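Old tower keeps switching itself off after 40 minutes

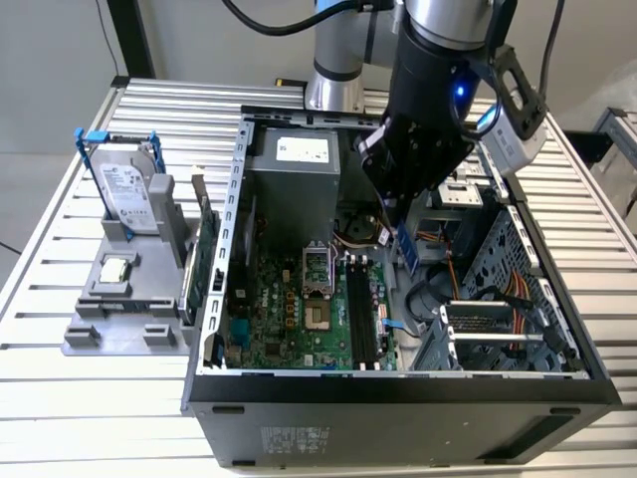 My Dell desktop has been shutting down on its own since August. It's fine for email but goes off after 40 minutes or so of anything heavier, and the fans get loud first. I've had it on its side with the side panel off, as it is on the slatted table there, and can't see anything obviously wrong. It is 8 years old. Is it worth repairing?
hadgu_lane, December 28, 2024

Sounds like heat. Unplug it, clean the dust out of the processor cooler and the power supply vents, then replace the thermal paste. A tube cost me 5 pounds in Sulturcombe. Hold the fan blades still while you brush them. Install a temperature monitor as well and write down the reading just before it goes off.
Prunda

buy a new one, 8 years is plenty
tealeaf11

I'd agree with the first reply, but check the power supply too if cleaning makes no difference. Mine did the same and a replacement cured it. Don't open the supply itself. Back up your files before you start.
mossbank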